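The Long Way to Clean Hands

My grandmother kept one bar of soap by the kitchen sink and one in the bathroom, and when either got down to a sliver she pressed it onto the back of the new one. I thought everybody did this. Then I went to college, met my roommate Ifigeneia Tsoukalas, and found out that some families just throw the sliver out!

I've been thinking about soap a lot this fall, mostly thanks to Ourania Mavromatis, who makes olive oil bars in a garage in Conley and let me hang around for a weekend getting in her way. She pours 80 bars at a time and leaves them on racks until November. I asked if you could rush it. She gave me a look.
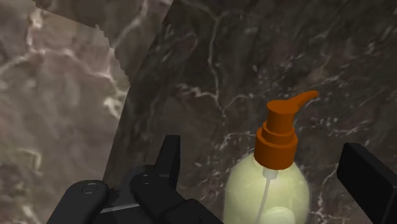 Illustration: Prutis

Ourania doesn't hate the pump bottle, by the way. Her kids grew up with one and she has one in her own guest bathroom (I checked). What bugs her is how fast the stuff goes. Two squirts, rinse, gone, and a kid will do five squirts if you turn your back. A bar slows you down a little – you have to work at it.

I bought five of hers, the plain ones, and paid more than I'm going to admit to my husband. The first is already sitting in a dish by our kitchen sink, going soft on the bottom the way my grandmother's always did. I need a better dish.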